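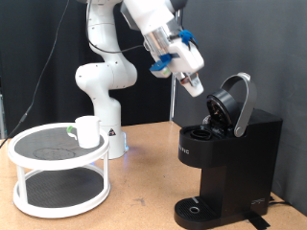 Jobs > Food & Drink > Part time

Pikent Coffee needs 2 weekend baristas, Ramalho Street shop

Posted 2022-05-01

Early shift, 16 hours a week, starting as soon as we can get you on the schedule. Small counter, long line. One of our people moved away in March and we've been running short ever since.

What you'd do: open up, pull shots, run pods for the office orders, milk, register, restock. Wipe down everything. Then wipe it again. We go thru 200 drinks on a good morning so you need to be OK on your feet and OK with noise.

Experience nice, not required. Iulian Tănase does the training and he is patient. Food handler card needed before your first shift, we pay for it.

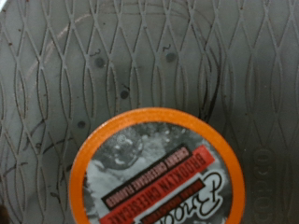 Cleaning is a real part of the job, please don't apply if you hate it. Closing list takes a while. Gray rubbery surfaces with raised wavy lines are the worst for it, grime sits right along the ridges and a quick pass with a cloth wont get it. Brush, warm water, rinse, dry. Same deal for drip trays and the milk fridge seals.

Pay: hourly plus tips, split evenly each shift. Free drinks, half off food. Bus stop outside, Stondov line.

To apply: come by after the lunch rush with a resume, or leave one at the register. Tell us which mornings you can NOT work. No phone calls during rush please!!

2 comments | 16 shares

© Pikent Coffee | Contact | Back to top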